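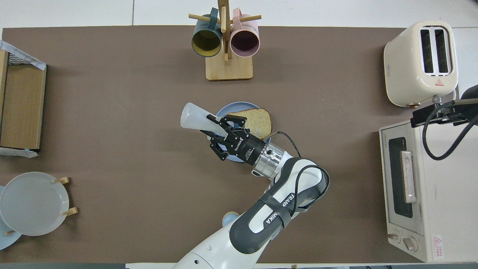

Teaching a robot by remote control is slow work at first, and the people who do it best tend to be the ones who stop thinking about the robot. A new operator watches the joints. An experienced one watches the food. At Semamine, where the practice kitchen fits on one table, the exercise most operators talk about is the squeeze bottle. The bottle has to be gripped, tipped and brought over a slice of bread on a light blue plate, and the whole time the forearm and wrist block a good part of the operator's view. The toaster and the mug tree stay clear. The bread, the one thing the operator wants to look at, is half hidden behind the gripper.

"You learn to trust the tilt," one operator said. "If you keep moving the arm to get a better look, that goes into the recording, and then you've taught it to fidget."

A recording, which the operators call a demo, is one run through a task from start to finish. The operator moves a controller, the arm follows, and the computer stores the joint positions and the camera views together. Later a model is trained on a few thousand of these. The kitchen set stood at 3,252 usable demos in March, collected by a rotating group of operators in shifts that start at 7 a.m.

Usable is the word people argue over. A demo where the bottle slips and is caught again may be kept, if the recovery is clean. A demo where the operator paused to scratch an ear is usually thrown out, as the model has no way of knowing that the pause meant nothing. The group's rule is that any stop longer than five seconds gets a second look. On a good shift an operator finishes 66 demos. On a bad one, much of the morning goes to resetting the table.

Resetting takes more care than a visitor would guess. If the plate goes back to the same spot every time, the model learns the spot and pays little attention to the plate. So the plate moves a few inches, the bread gets turned, and the bottle starts out in a different place. The reset person works from a printed sheet with 73 layouts on it, and checks them off in pencil. Two of the layouts were dropped in the winter because they put the bottle where the arm had to fold up on itself to reach it.

There are two common ways to show an arm a task. In the first, a person takes hold of the arm and walks it through the motion. It feels natural, and most people can do it within an hour, but the person's own hands and sleeves get into the camera views. In the second, the person stands back and drives the arm from a controller. The views stay clean. What goes missing is the sense of touch, and with a soft bottle that matters a great deal.

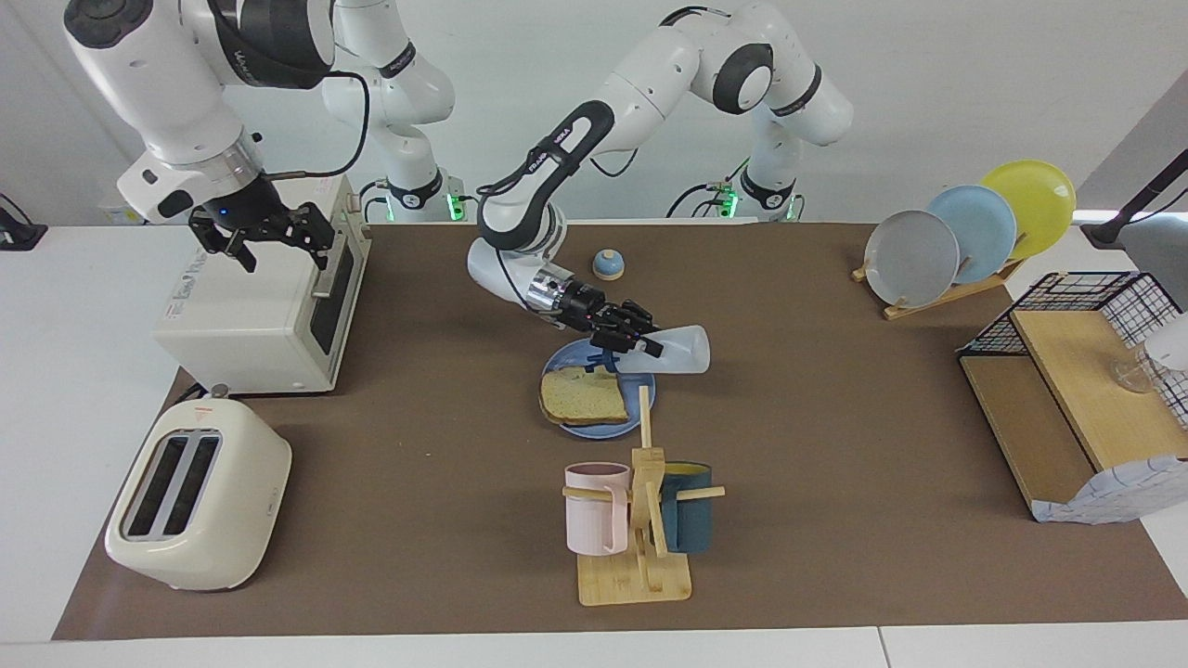
Prevano Remote Teaching Group, Semamine

The group works on this table with two arms, and the ends of them are different. One has a plain gripper with two fingers. The other has a hand with several fingers, and it changes how a person drives. With two fingers, the bottle is either held or it isn't. With a hand, the operator has to decide where each finger goes, and beginners tend to wrap everything tight and hope.

Holding the bottle nearly level over the plate is harder than holding it upright. The wrist has to turn a long way, and a turn that feels easy at the controller may bring the arm close to its limit. Operators are told to plan the end of the motion before they close the hand. Several of them practice it with a bottle of their own at the kitchen counter, working out which way the wrist should face.

The idle arm is part of the lesson too. It should wait where it won't get in the way, and it should wait there in much the same way each time. Early on, operators parked it wherever they had last left it, and the trained model picked up a habit of drifting the spare arm toward the middle of the table. Fixing that cost the group most of a month.

The practice handbook, which everyone calls the Snorradóttir after the software it was first written for, has a short chapter on this. It says to park first, then begin. New operators have to read it before their first shift, and the older ones reread it when their reject rate climbs.

Next on the schedule is Zescombe, a longer task that strings together the bread, the bottle and the toaster oven door. The door has been tried by itself and goes fairly well. Putting the pieces end to end is another matter, and the group expects to throw away the first week of demos.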